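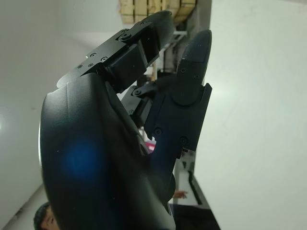

Shared Kitchen Toasters: Frequently Asked Questions

Fitulstead House provides small appliances in its shared kitchens for the use of residents and registered guests. The answers on this page apply to the kitchens in the Evby and Ritchie wings. Questions about ovens and cooktops are covered on a separate page.

Where are the toasters kept?
Each shared kitchen has its own toaster, which stays on the table with its tray. Toasters may not be taken to bedrooms, study rooms or the laundry. Residents who find one missing should contact the Housing Office.

How many slices may I toast at once?
The toasters hold 2 slices, one in each slot. Please do not place two thin slices in the same slot.

What kinds of bread are suitable?
Sliced bread, split English muffins and halved bagels may be used if they fit in the slot without force. Buttered bread, filled sandwiches, frosted pastries and anything with melted cheese must be prepared in the oven.

How do I start the toaster?
Place the bread in the slots, set the browning control, and press the lever all the way down. If the lever does not stay down, check that the power cable is plugged in.
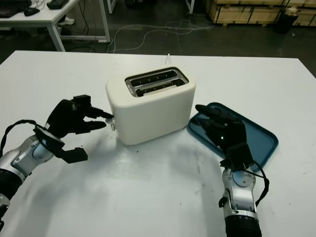
Two-slice toaster on the kitchen table, with a blue tray alongside.

What is the tray for?
The tray is for finished toast and for carrying plates to the dining area. It is plastic and must be kept away from hot surfaces. Please wash it by hand after use and return it to its place beside the toaster.

My bread is stuck. What should I do?
Unplug the toaster and let it cool for 10 minutes. Raise the lever by hand and lift the bread out with wooden tongs. Knives, forks and other metal utensils must never be put into the slots — even when the toaster is unplugged.

Who cleans the toasters?
Residents are asked to wipe the table after each use. Housekeeping staff empty the crumbs and clean the outside of each toaster every week. Please do not rinse a toaster or turn it upside down over the sink.

Will toasting set off the smoke alarm?
Normal use should not. Stay in the kitchen while the toaster is on and choose a lower setting for dry or sweet breads. If the alarm sounds, leave the building by the nearest exit, whatever the cause may be.

May I bring my own toaster?
Personal toasters are not permitted in any wing. Requests based on a medical or dietary need, including gluten-free diets, may be sent to the Housing Office and are answered before the start of the term where possible.

How do I report a fault?
Unplug the toaster and submit a request through Mimport, the online maintenance system, under "Kitchen Equipment." Include the wing and floor. For urgent matters, call the front desk at extension 2676.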